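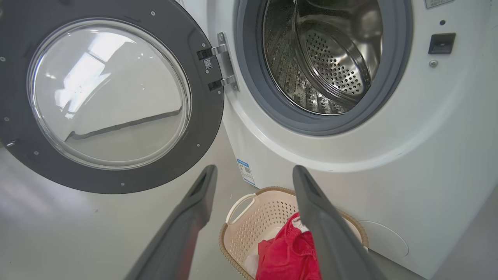

Washer open, basket on the floor, red thing on top of the white thing.

villel_mom
So my question for you all is whether a machine can really do the laundry yet. I don't mean the washing, my mother had that in her day, I mean getting it out of the basket and in through that round door without me standing there.

Shirley Gill
Loading, yes, I think we're close! Fabric doesn't mind being grabbed any old way, and the door is nice and wide. It's the sorting I'd worry about (red on white, oh dear).

drumroll27
Have to disagree, Shirley, and I say it fondly. I fix these for a living and people forget the rubber gasket. A sleeve gets caught in there, you shut the door on it, and there's your puddle. A person feels that snag. I've yet to meet an arm that does.

Shirley Gill
Fair, but my husband doesn't feel it either, and we let him do the towels.

Rocío Casado
We tried an arm for folding at the Cotov shop back in March. 7 minutes for one shirt, and I'd still have refolded it. Loading was the part it did best, so I'm with Shirley on that.

drumroll27
Did it close the door too, or did somebody do that?

Rocío Casado
Somebody did. Me, mostly.

villel_mom
Okay, then I'm keeping my job for now. Does anyone separate reds if they've been washed a few times already?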